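Gripper trial puts trousers on top

Sat 3 August

A contest between two hand-held grippers has been settled, for now, by a pair of pants.

Dalico, which makes picking tools for laundries, spent the week trying its new two-fingered model against the older Trimow. Both are held by a person, who does the folding while the tool records how it was done. The person, it must be said, could fold the pants faster without either of them.

The company set a target of 200 folds per tool, done on ordinary beds in ordinary bedrooms. Shirts went quickly. Towels went so quickly that testers were told to stop choosing towels. Elastic waistbands were another matter – the gathers bunch up, the fingers close on too much cloth or none of it, and the leg underneath comes along for the ride.

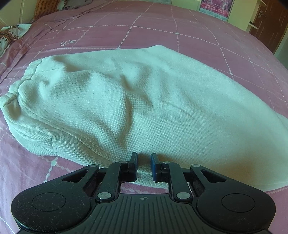 Jozef Claeys, who ran the trial, had budgeted five minutes for a garment of this sort. He has since revised the budget.

"The Trimow has a stronger grip, and it will pick up the pants," he said. "It will also pick up the sheet."

The newer tool won on waistbands and thin cotton, and lost on anything with a thick hem. Across both grippers the team logged 1,343 attempts to get its 400 good folds, a figure Claeys described as encouraging. Of the failures, 604 came down to a finger sliding off the edge of the cloth.

Softer pads are on order from Dierckx. A second round is planned for January, when the testers will move on to fitted sheets. Two have already asked about vacation days.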